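In Defense of Things That Look Used

My kitchen table has a burn on it the shape of a saucepan. I did that myself, in my first month in the apartment, and I was so upset that I kept a placemat over it for two years (even when there was nobody coming over, which tells you something about me). Then one day the placemat went in the wash, I forgot to put it back, and life went on. I like the burn now. I put my coffee on it.

I bring this up because I've been shopping for a table for my sister, and I have come away from it a bit cranky. You can't buy a plain used table anymore! You can buy a new one, or you can buy a "restored" one, sanded back to bare wood and sealed under so much varnish that it might as well be new. Udwood, the big secondhand place out past Clellden, used to be a barn full of other people's furniture with masking tape prices. I once paid 20 dollars there for a dresser with ink in the top drawer. Last June I went back and everything had been stripped and sprayed the same soft white. There was a dresser a lot like mine for 85 more than I paid, and I looked in the top drawer and it had been lined with paper with little lemons on it.

I get it, people want clean. I want clean too! I'm not arguing for sticky. But somewhere along the way we mixed up clean and unmarked, and those are such different things. A cutting board can be scrubbed within an inch of its life and still have a thousand knife lines in it. My grandmother's did. If you'd offered her a fresh one she would have thanked you and put it under the sink.

What bothers me most is how much work it makes for us. If a thing is only good while it looks new, then owning it means guarding it. I know a couple who bought a couch for 3000 dollars and then bought a blanket to protect the couch, and the blanket was so pretty that the dog isn't allowed on the blanket. They sit on the floor a lot. I say this with love, and also I was sitting on the floor with them.

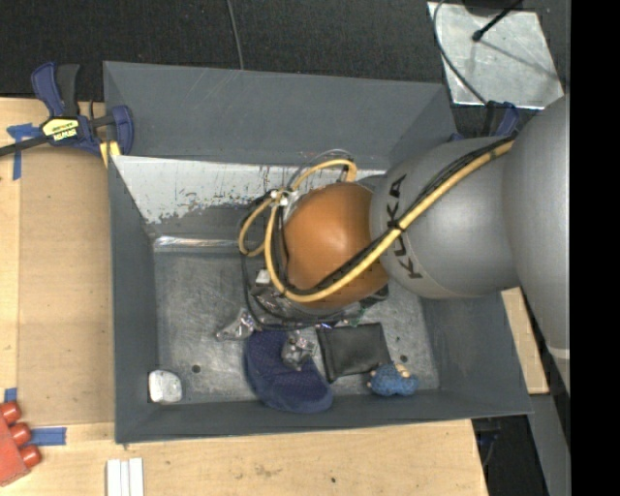 Wear is information, and I wish we'd treat it that way. The dip in a stone step shows you where people put their feet. The shiny patch on a banister is right where your hand wants to go. Working equipment tends to get a pass on all this, and good for it. The metal floor of that big gray bin is scuffed all over with fine scratches, and the whitish band up on the far wall is chipped and uneven along its lower edge, and I doubt it would cross anyone's mind to call it ruined. You look at a bin like that and think, well, it's a bin. I would love for us to be able to look at a bread box that way, or a coat, or the back of a door where the dog jumps up.

The best bread in my part of town comes from Wijesinghe, which has had the same counter for as long as I've been going. There's a pale spot in front of the register where everybody slides their money across. When they closed for a couple of weeks to redo the floor, I was honestly scared for the counter. I had a little speech ready. They kept it, thank goodness, and I bought two loaves out of pure relief and had to freeze one.

Now, my sister says this is all very easy for me, and she has a point. A scratched table in a nice apartment looks like taste, and the same table in a place where you're behind on the rent just looks like a scratched table. We grew up with hand-me-down everything, and she remembers wanting, so badly, one thing that came out of a box. She got a Vurach desk lamp when she turned sixteen and wouldn't let me touch the switch. So I don't want to be the person who tells other folks their longing for new stuff is silly. Buy the new thing. Take the plastic off it and enjoy that lovely squeaky sound.

All I'm asking is what happens after. Let it get its first scratch, feel rotten for an evening, and then keep using it. Don't sell it on, don't sand it down, don't hide it under a placemat like I did. And if you run a secondhand store, please, leave a corner for the stuff you haven't gotten around to fixing. I promise there are customers for it. We're the ones opening all the drawers.

She still doesn't have a table, by the way. I've offered her mine, burn and all, and she's thinking about it, though she wants to know if I'd throw in the placemat.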